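Handheld gripper demos: how many is enough, and do you keep the bad ones?

Forum > Learning from demonstration > Data collection

mathur_bench
Posted 8 January 2018

OK so I've been putting this off because I figured I'd sound clueless, but here goes. We're collecting demos for a pick and place policy using the wearable grippers, one on each hand, marker cube by each wrist, no arm involved at all. The task is dumb simple: grab a cup, move it, let go. I have 242 episodes so far and the policy is still awful at anything it hasn't seen in pretty much that exact spot.

My question is whether I keep going on the one cup or start mixing in other stuff now. And second, what do you all do with fumbles? I've been tossing every episode where I miss the first grab. My wrists are begging me to find a better plan.

prillanis
Mix now! Seriously, you should've mixed on day one. We did a whole July of the same mug on the same mat and got a policy that was in love with the mat. Moved the mat and it went for where the mug used to be. I wanted to cry.

Also clear up one thing, do you start every episode from the same hand pose? Because if you do, that's half your trouble right there.

mathur_bench
Yeah, same pose. There's tape on the desk and everything. I thought that was the tidy way to do it?

prillanis
Peel the tape. Start high, start low, start way off to the side. The thing has to learn how to get to the cup from wherever it ends up.

Vandana Srivastava
I'm going to disagree a little. Mixing is great once you know your tracking is good, and I don't see anything in the first post about that. If the cube pose jumps when you roll your wrist, more variety just gives you more kinds of garbage. Plot the wrist path for 5 episodes before you record another one. If it's got spikes in it, fix that first. We lost a week to a cube mount that was a hair loose and everybody blamed the network.

mathur_bench
Just plotted them. Four look fine, one has a nasty spike right when I turn the cup handle toward me. Ugh. I think I was blocking the cube with my other hand. So I guess that's something.

curura77
lol welcome to two hands. Keep the idle one off to the side, and don't let it hover in front of the cube on the busy one. I catch myself doing it all the time.

And on fumbles, keep them. I don't get why people throw these out. A missed grab followed by a good one is the only place the model ever sees how to recover.

Vandana Srivastava
Keep them if they end well. If I drop the cup and then swear at it for ten seconds, that's not a recovery, that's me swearing. We tag ours and leave the long ones out of the first training run.

curura77
Fair, I do trim the swearing.

mathur_bench
OK, new plan then. No tape, fumbles tagged, and I left the usual desk junk out this time, phones, a drink with a lid on it, a bottle lying down. Left hand stays parked over on its own side while the right one does the cup. 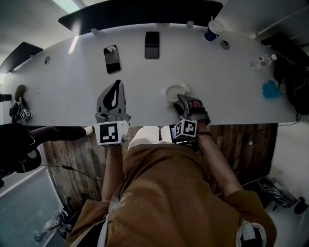 Shakuntala Prajapati
I'd go easy on the clutter at first, personally. Do a batch where only the start pose changes, train on it, see what you get. Then bring in the clutter. If you change everything in one go and the numbers move, you won't know which thing did it.

prillanis
Sure, in a perfect world, but who has time to retrain after every little change? Collect it messy and let the held-out set tell you.

Shakuntala Prajapati
It's one overnight run. I've got 7 small batches in folders with a line of notes each, and it's saved me more than once.

mathur_bench
I can do folders. I'll start with the pose batch tonight and post the curves when I have them. Does anybody have a script for splitting by folder, or do I have to write my own?

curura77
I've got one, it's ugly. Sending it over.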